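About Lirnico: How We Plan and Buy Equipment

1 Aug 2020
By the Lirnico equipment planning desk

Lirnico advises small plants, laundries and teaching workshops on buying robot arms for light handling work. We do not sell arms and we take no commission from firms that do. Clients pay a fixed fee for a written plan, a trial on our own bench and a budget they can put in front of whoever signs for the money.

The company began as the purchasing section of Zilberg, a contract packing business. Zilberg had bought arms on the strength of their payload and reach figures, and then spent more on grippers, stands and rework than on the arms. The purchasing section was asked to write down what a complete station costs. That document, revised many times, is still the base of our method, and Zilberg is still a client.

Our bench work uses ordinary goods. Soft items are the hardest to specify, so most trials include at least one cloth task: a microfiber cloth in a clear plastic tub, to be picked up by a two-finger gripper. A cloth has no fixed shape, and a drawing of it is of little use to a supplier. The tub also matters. Its walls limit how far the fingers can open and at what angle they can come in, and both limits go into the gripper specification.

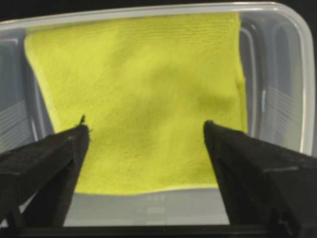
Lirnico Planning Notes, Issue 2

What a plan contains

Every plan starts with the task, described in terms of the item, the container, the space around it and the rate required. Arm models come later. If the task cannot be described on one sheet, we ask the client to split it. Budgets are then set out under separate headings: arm and controller, gripper and fingers, mounting frame, cameras and cabling, computer, installation, training, spares. Each heading carries a named owner on the client side and a date by which the quote expires.

Fingers are listed as a consumable. Their shape, surface and tip material are matched to the item, and a client who handles several items should expect to keep several sets. We advise against a single "universal" set for mixed soft and rigid goods unless the trial supports it. Trial sheets record the grip point, the finger opening, and how much material hangs free below the fingers, as a free end can catch on a container rim or in the mechanism.

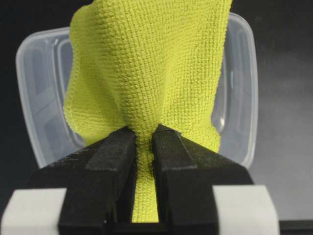 Microfiber cloth gathered between the fingertips, tub behind.

Our standard trial fee is $900 for each task. It covers setup, the bench time and the report. Fixtures made for one client are charged at cost and belong to that client when the trial ends. The fee is credited against the full plan if the plan is ordered by the end of the following quarter.

The bench

The bench has arms mounted on a common base with a black aluminum frame, with a desk for the computers behind it. We keep the layout close to what a small client could install in a spare room. Floor space, desk space and cable runs are all priced in our plans; first budgets usually leave out at least one of them. A second arm is quoted as a separate option, with its own gripper, cabling and share of the frame, so that it can be deferred without redrawing the rest.

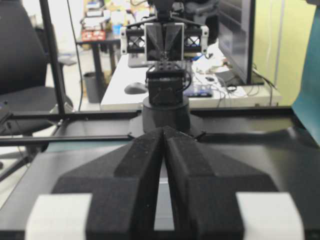 Facing arms on the shared base, control desk beyond.

Aliyu and Drarisau

Two internal documents are issued with each plan. Aliyu is our costing workbook. It holds the headings given above, a payment schedule and a page for recurring costs such as fingers, cables, software support and operator hours. Drarisau is the acceptance procedure. It states what the supplier must show on the client's own goods before the final payment is released.

The current Drarisau procedure has 94 line items. Some apply only to stations with more than one arm and may be struck out. We ask that lines covering emergency stop, power loss and dropped items be kept in every case. Changes are agreed in writing before the order is placed and are not reopened during installation.

Clients may attend the bench trial. We recommend it for anyone who will operate the station, and ask that they bring their own containers. A tub with a different rim or wall slope can change the approach path of the arm, and with it the reach needed and the height of the mounting. 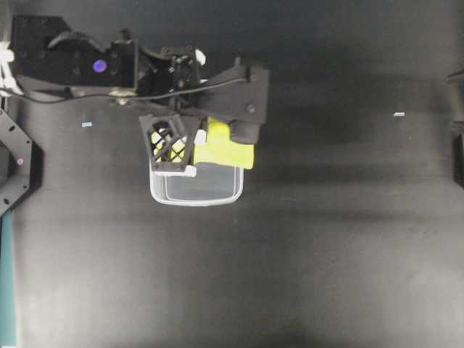

Cloth task at the tub, lattice-type finger.

Scheduling

Trial requests are taken in the order received. Requests that arrived in July have been given bench dates, and new ones will be placed after them. Send a task sheet, samples of the item and container, the target rate, and the approximate budget year. Samples are returned on request at the client's expense. Plans for budget renewal only, with no bench trial, are handled separately and are normally issued within two weeks of receipt of the existing equipment list.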